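Weiße Tischplatten reinigen und pflegen: eine Anleitung für den Gemeinschaftsraum

Ich betreue seit einigen Jahren den Gemeinschaftsraum in unserem Bürohaus in Stondum, und fast alle Tische sind dort weiß. Weiß sieht schön aus, aber man sieht darauf auch jeden Kaffeering. Deutsch ist nicht meine Muttersprache, ich bitte also um Geduld, wenn ein Satz etwas steif klingt. Die Methode selbst habe ich oft ausprobiert.

Was Sie brauchen

Zwei weiche Mikrofasertücher
Einen Eimer mit 700 ml lauwarmem Wasser
Ein mildes Spülmittel, wenige Tropfen
Einen weichen Pinsel oder eine alte Zahnbürste
Reinigungspaste für hartnäckige Flecken (ich nehme die von Zutell)

Bitte keine Scheuermilch und keine Stahlwolle. Beide machen feine Kratzer, in denen sich der Schmutz später festsetzt.

Schritt 1: Abräumen und trocken wischen

Nehmen Sie alles weg, was auf der zu reinigenden Fläche steht. Danach wischen Sie Krümel und Staub mit dem trockenen Tuch ab, immer in eine Richtung. Wer gleich nass wischt, verteilt die Krümel nur und bekommt graue Streifen.

Schritt 2: Feucht wischen

Das zweite Tuch in das Wasser mit Spülmittel tauchen und sehr gut auswringen. Arbeiten Sie in Bahnen von hinten nach vorne. Drücken Sie nicht zu stark. Bei unseren großen Tischen brauche ich dafür 15 Minuten pro Tisch, bei einem normalen Schreibtisch geht es natürlich schneller.

Schritt 3: Die Fuge zwischen zwei Platten

Große Tische bestehen oft aus zwei Platten, und dort, wo sie sich treffen, sammelt sich der Schmutz. Die Fuge reinigen Sie mit dem trockenen Pinsel, erst danach mit der feuchten Zahnbürste. Es darf kein Wasser in der Fuge stehen bleiben, das Material kann sonst an der Kante aufquellen. Zum Schluss mit einer trockenen Ecke des Tuches nachfahren.

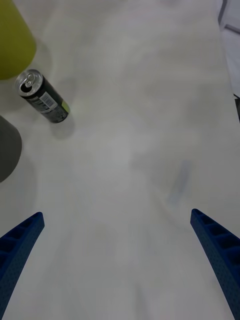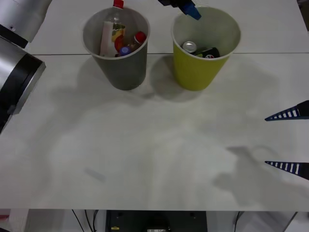
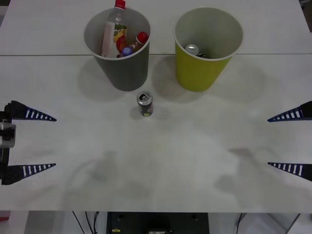

Weiße Tischfläche; auf dem zweiten und dritten Bild verläuft die Fuge quer über den Tisch.

Schritt 4: Flecken behandeln

Kaffee und Tee gehen meistens schon mit dem Spülmittelwasser weg, wenn der Fleck frisch ist. Bei alten Rändern legen Sie das feuchte Tuch für 20 Minuten auf die Stelle und wischen dann nach.

Klebrige Reste von Saft löst man am besten mit warmem Wasser ohne Zusatz. Für Kugelschreiber nehme ich ein wenig Paste auf ein feuchtes Tuch und reibe mit kleinen Kreisen. Probieren Sie die Paste zuerst an einer Stelle, die man nicht sieht, zum Beispiel unten an der Kante. Auf glänzenden Platten kann sie matte Punkte hinterlassen.

Schritt 5: Trocken nachreiben

Diesen Schritt lassen viele aus, und dann wundern sie sich über Streifen. Reiben Sie die ganze Platte mit einem trockenen Tuch nach und schauen Sie von der Seite gegen das Licht.

Wie oft?

Bei uns wird jeden Nachmittag gegen vier Uhr kurz feucht gewischt. Die gründliche Reinigung mit Fuge mache ich einmal im Monat. Im September, wenn alle aus dem Urlaub zurück sind, auch zweimal.

Die Tücher wasche ich bei 60 Grad ohne Weichspüler. Mit Weichspüler nehmen sie das Wasser schlecht auf und schmieren.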